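Search this site Enter keywords Go

MUDBY POLICE STATION, CUSTODY AREA
Holding cell safety inspection, with comments
Inspected by: Léonie Perrin
Accompanied by: Sgt Gaspard Lefèvre, who had the keys, most of the time
Date: 8 November 2018

Ratings are Pass, Fail or Watch. Watch means it passes today and I would not bet on the spring.

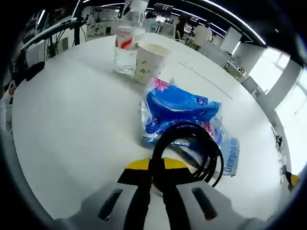
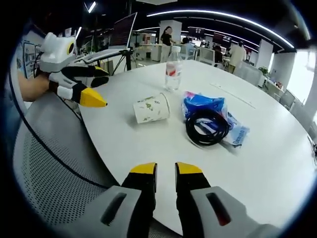

1. Cell doors and hatches
Pass. All doors lock and release from both the panel and the key. The hatch on Cell 2 needs a shoulder. Sgt Lefèvre calls this character. I have written it down as a hinge.

2. Ligature points
Fail. The Moltard vent covers in Cells 1 and 3 were to be swapped for the fine-mesh type after the September visit. Cell 1 is done, and done well. Cell 3 has a work order taped to the wall outside it, and a work order has never stopped anyone from threading a sleeve through a grille. Cell 3 is closed until the cover is fitted.

3. Intercom and call buttons
Watch. Every button rings at the desk. The one in Cell 4 also rings when the toilet is flushed, and the desk has learned to ignore it. Please un-learn this. Repair within 17 days.

4. Observation checks
Fail. The log shows checks on the quarter hour, to the minute, all night, in one pen. Either Mudby employs the most punctual constable in the country or the sheet is being filled in at the end of shift. Checks are to be entered when made, at whatever untidy time that happens to be, and must say what the person was doing. "OK" is not an observation.

5. Medical response
Pass, with grumbling. Defibrillator charged, pads in date. The rescue knife is on its hook. The first aid kit is complete apart from the shears, which were in the lunchroom beside a loaf of bread. Returned.

6. Cameras
Watch. Colour picture good in all cells. The Pichon recorder clock is 8 minutes ahead of the wall clock, a small thing until a coroner's counsel asks about it. Reset, and note the correction in the log.

7. Bedding and mattresses
Pass. Tear-resistant blankets on every bunk. One mattress has a split seam, tagged and pulled.

8. Fire
Pass. Extinguishers serviced by Welov, tags current. The evacuation plan on the wall shows a side exit that was bricked up in the last renovation. Please take it down before somebody believes it. New plan to be posted on Form 266.

9. Property lockers
Watch. Locker limit for cash is $600. The sign says so. The receipt book has other ideas on two pages. Sgt Lefèvre is looking into it.

Items 2 and 4 need a written reply from the station. Re-inspection will be unannounced, so kindly stop phoning my office to ask when it is.

L. Perrin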